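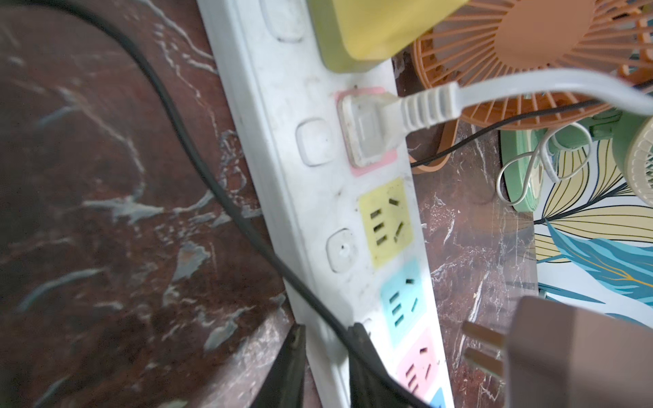
Evander Moffat asked whether the individual switches on a strip like this isolate both poles or only the live. I should have opened with that, so I am rewriting my post.

White strip, one rocker per socket, multi-standard sockets with colored surrounds. It sits on a marble top. I run a desk fan and a plug adapter from it. The fan draws 50 W. The adapter feeds a kettle rated at 900 W, used in the mornings. The label underneath has worn off and I cannot find a rating. Is the combination acceptable, and can I clean the sockets without taking the case apart?
Posted by Agnes Forsyth, Tue 27 February

Calum Imrie
950 W in total is a modest load for a sound strip, but you have no label, so you don't know the conductor size or whether there is a breaker. Treat the rating as unknown. Put the kettle on a wall outlet and leave the fan where it is.

On the switches: most strips of this type break one pole only. With a reversible plug, or a wall outlet wired the wrong way round, the slots can stay live with the rocker off. Unplug the strip at the wall before cleaning.

Dry brush first, then a vacuum with a narrow nozzle. Wipe the top with a barely damp cloth and leave it an hour. No spray cleaner near the slots. Do not open the case.

Carla Akl
Had a Stilska one, same idea. Fine for years. Just don't use a kettle on it.

Elspeth Ritchie
Agree with Calum on the kettle. I would also look at the adapter. Universal sockets grip some pins poorly, and a heavy adapter makes that worse. Run the load for ten minutes, switch off, unplug, and feel the pins. If they are hot or the plastic has browned, scrap the strip.

Also keep loose cables from lying across the rockers. A tug can flip one.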